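FOR IMMEDIATE RELEASE
April 4, 2020

Jukora puts cabbage on the doorstep in Oltham, one head to a bag

OLTHAM – I run the packing side of Jukora, which is a grand way of saying I think about cabbage most of the day, and I'm very happy to tell you we're starting a cabbage round! From this week any household in Oltham can sign up and get a fresh head brought to the door, wrapped and bagged, for as long as they care to keep getting one. We have 69 homes on the list already and we haven't even put the flyers out yet.

We've sold vegetables by the crate for 6 years, mostly to lunch kitchens and a couple of corner shops. Crates are easy. You stack them, you strap them, you drive off. A single cabbage going to a single kitchen is a fussier thing altogether, and I've spent a good part of the winter finding out how fussy (my family would like to eat something else now, please).

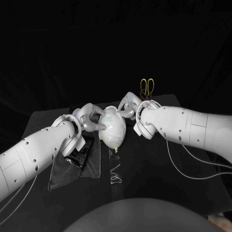

The trouble is mostly in the leaves. The outer ones bruise if you squeeze, they tear if you tug, and if you leave them bare they go limp and papery at the edges before the rest of the head has lost a thing. So we wrap. Plastic wrap goes on first, close to the leaves, and then the whole head goes into a plastic bag with some slack at the top so you've got something to grab. I like a loose knot. A tight one looks smart on the table and then you're standing in your kitchen going at it with scissors.

We tried paper, by the way, and I wanted to love it. It got soggy in the cool room and stuck to the leaves, and I gave up after the second batch. If somebody out there has a paper that works on a damp cabbage, my inbox is open.

The heads come from Tăng, the farm up the valley road that has grown for us since the beginning. They plant a pale, crinkly kind that's sweet enough to eat raw and holds together nicely in a pot. It won't win a prize for size, but a smaller head is what most people want at home. Half of it goes in the soup and you can still close the refrigerator door. 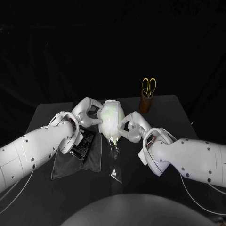
Photo: Jukora / free to use with this release

Handling is the part I go on about, so bear with me. Hold a cabbage from both sides, low down, and let it rest in your hands. Don't pick it up by one leaf, don't press your thumbs in to see if it's firm. Give it a little lift and you'll know from the weight. When you bag one, stand it up and bring the plastic up around it, and gather the top last of all. I've taught this to everyone who packs for us and I still catch myself doing it wrong when I'm in a hurry.

At home, leave the wrap on and put the bag in the bottom of the refrigerator. Cut what you need, fold the plastic back over the cut side, and keep going. If the outside leaf looks tired, peel it off and carry on with the one underneath.
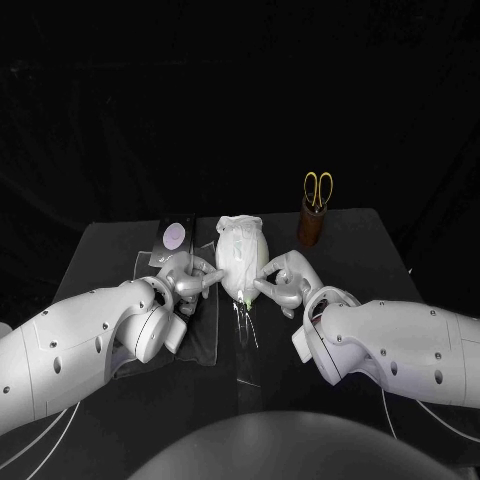
Orders go through Jimelix, the sign-up page we share with the egg people and the bakery, so if you already get bread that way you only need to add us to your basket. There are 2 sizes, regular and small. You can skip a delivery any time you like, and you won't get a sad email from us about it. We'll take the bags back too, if you fold them and leave them out with your name on.

We've got room for 117 homes on the round for now, which is what fits in the van with the seats down. In May we'll see how the early crop looks at Tăng and decide if we can open a few more places, and maybe add a red cabbage, which I've been asking for since forever.

Questions, paper samples and soup recipes are all welcome at the Jukora packing room in Oltham. Ring the bell at the side door and give it a minute, it's a long hallway.

ENDS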